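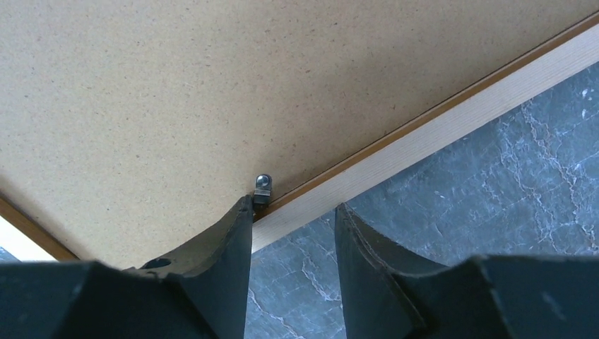 Which leagues do these records cover?
The records cover indoor football, volleyball and floorball leagues run for students and staff at the Heinonen campus.

Data card: Heinonen Intramural Results
2023-05-07 — by Seija Hakala
2 min read

## Summary

The dataset holds the results of 347 intramural matches played over two terms. Each row is one match. Entries were copied from the referees' score sheets and checked against the hall booking calendar by Teemu Kuusisto.

## Files

- `matches.csv` — date, sport, division, home team, away team, final score
- `teams.csv` — team code, division, number of registered players
- `venues.csv` — hall name and court number

## Coverage

A total of 48 teams entered, in nine divisions. The autumn season began in October. Mixed volleyball was played in the spring term only, and its rows carry the division code MV.

## Known gaps

Scores are missing for 18 floorball matches. These rows have been kept, with the score fields left blank. Forfeits are marked F and should be left out of any goal average. Two teams changed their names at mid-season; both names point to the same team code.

## Privacy

No player names are included. Team names that contained a surname were replaced by the team code before release.

## Use and corrections

The files may be used for teaching and for planning fixtures. Please credit the Heinonen Recreation Office. Corrections should be sent to Eskil Björklund at the office, quoting the match number and the date of play.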